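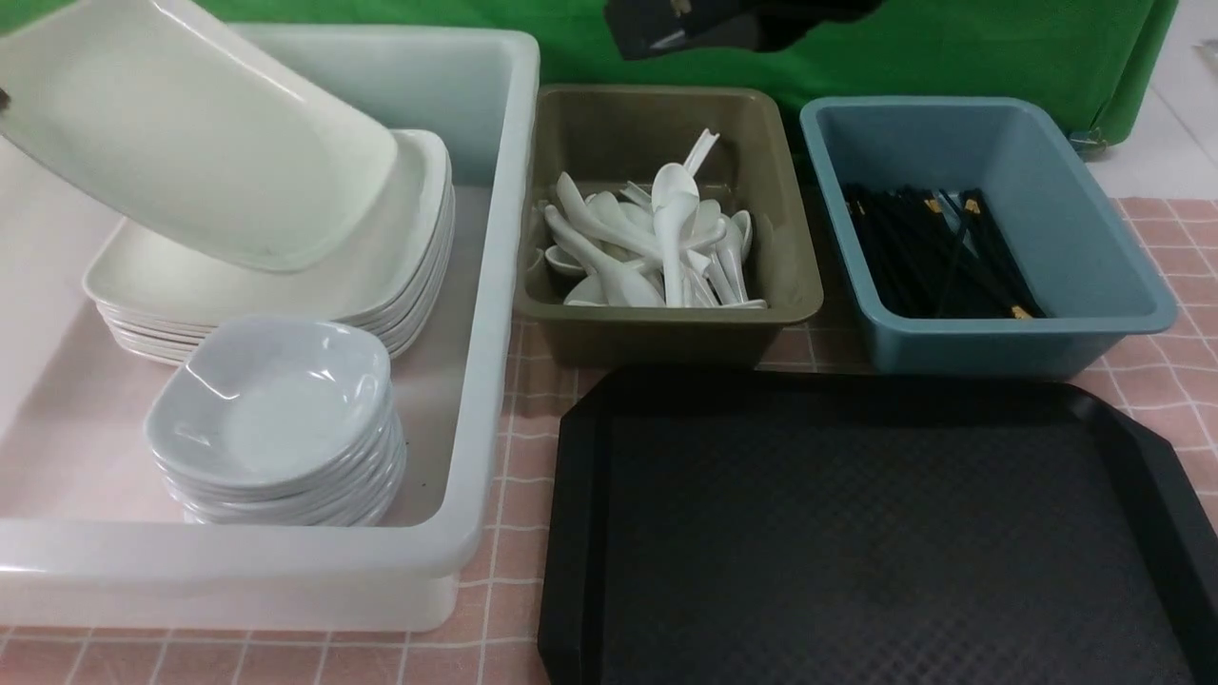
Ticket 94: Plate pick drops out during open day demo, table setting cell

Opened by: Lahcen Kamel
Assigned to: Wajid Ghauri
Site: Hemer, demo hall
Opened: 12 Sep 2024
Priority: High (visitors on site)
Status: Closed, one follow-up open

Problem

The table setting demo stops on the plate step. The arm goes to the white bin, grips the top square plate by the rim and tips it up off the stack. On some cycles the plate slides back before it clears the bin wall. The controller then reports "grip lost" and waits for an operator. Chopsticks, spoons and small dishes have not failed today.

Setup

Same layout as the August rehearsal. Large plates at the back of the white bin, small dishes in front of them. Soup spoons in the olive tray, chopsticks in the blue-gray tray next to it. Black serving tray in front. Pink check tablecloth, green backdrop behind. Demo program is Predum, the visitor version.

Log

9:10 Lahcen: First failure, during warmup. Cleared the fault and reran. Next cycle fine.

9:35 Lahcen: Failed again with the first group watching. The plate came down flat on the stack, no damage. Switched to the spoon and chopstick steps and did the talk over those. Called Wajid.

9:50 Wajid: On site. Grip force is at the rehearsal value. Finger pads look OK, wiped them anyway. No change.

10:05 Wajid: Ran the plate step alone. It failed on 3 cycles and all of them were with a tall stack. Once the stack is lower the pick is clean. Lahcen says extra plates were added this morning so the demo would go longer between refills.

10:20 Wajid: Checked the lift path. The tilt starts at a fixed height set for the rehearsal stack. With more plates in the bin the fingers come in too low on the rim and catch the plate underneath. The grip then opens slightly when the two plates separate.

10:30 Wajid: Took 4 plates off the stack. Ran the full sequence until the second group came in, no faults.

10:45 Lahcen: Second group done, people from Prulside and a school party. Full place setting shown start to finish. One visitor asked if it could do round plates. Told them not with these fingers.

11:40 Wajid: Changed the start height in Predum so it reads the top of the stack before each pick instead of using the fixed number. Put the plates back in. Tested over lunch at reduced speed, then at normal speed. Good at both.

1:15 Lahcen: Afternoon groups running on the new version. The extra measuring move adds 200 ms per plate. Not noticeable from the visitor side.

4:30 Lahcen: Last group out. No grip faults since the change.

Cause

Fixed pick height used with a taller stack than the one it was set for.

Fix

Pick height now measured each cycle. Saved as the default for the visitor version.

Follow-up

The small dishes still use a fixed height. Wajid to make the same change before the cell goes to Salazar. Until then keep the dish stack as it was today and do not top it up in the middle of a session.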